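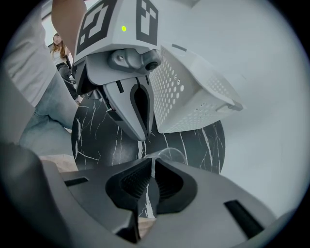 Grain Handling & Storage

Home Dryers Augers Bins Parts Used Contact

Rostach Portable Grain Cleaner

If you have ever hauled a load of wheat to the elevator and been docked for weed seed, chaff and what the man at the scale called "miscellaneous," you already know what this machine is for. The Rostach takes the miscellaneous out before he sees it.

It is a rotary screen cleaner on a two-wheel cart, built by Grodwood for farms that are too big for a kitchen sieve and too small for a cleaning plant. Grain goes in the hopper, tumbles through the drum, and comes out the low end. Fines drop through the screen into a tray underneath. A fan takes the light stuff off the top and blows it wherever you pointed the chute, so have a look at where your pickup is parked.

Weight is 347 pounds on the cart. One person can roll it across concrete. One person cannot roll it across a wet barnyard in March, and we have the ruts to prove it. 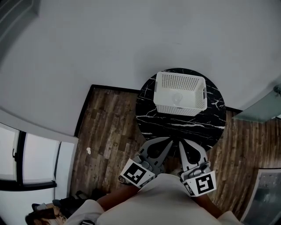

Capacity depends on what you feed it and how fussy you are. Clean, dry wheat on the coarse screen goes through quickly. Oats take their time, as oats do. Suqin Long grows spelt and buckwheat north of town and ran 2,000 bushels through our demo unit last fall before we got it back. She asked to keep it another week. Then she bought one, which saved us the trip.

The motor runs on ordinary household current. Use a heavy extension cord if you need one at all, and keep it short. The orange one from the Christmas lights will get hot and the motor will sulk. If your barn wiring predates your parents, have somebody look at it first.

Changing screens means four wing nuts and a little patience. Set the old screen somewhere you won't step on it. The factory ships the cleaner with one screen of your choice, and the rest are extra:

Wheat and rye
Oats and barley
Corn
Soybeans
Buckwheat
Blank frame, for people with their own ideas

Please tell us which one you want when you order. "The regular one" has caused more phone calls than any other phrase in the history of this business.

What it won't do: it won't dry grain, it won't fix mold, and it won't separate wild oats from tame ones to the standard a seed buyer expects. For that you want a gravity table, and a banker. If your corn is coming in damp, read our dryer page before you spend money here.

Clean the drum between crops. The manual suggests a soft brush and a shop vacuum. Wanda Krawczyk, in our parts department, suggests doing it the same day, having once opened a drum that had spent the winter full of soybeans and mice. She also keeps belts, bearings and brushes on the shelf, and can usually get them out the same afternoon if you call before two.

Price is $3,895 with one screen, picked up at our yard. Delivery is extra and depends on how far you are and how honest you were about the driveway. We take trade-ins on older cleaners, provided all the parts are in the same county.

Warranty covers the motor, frame and drum for two years. It doesn't cover screens that have been driven over.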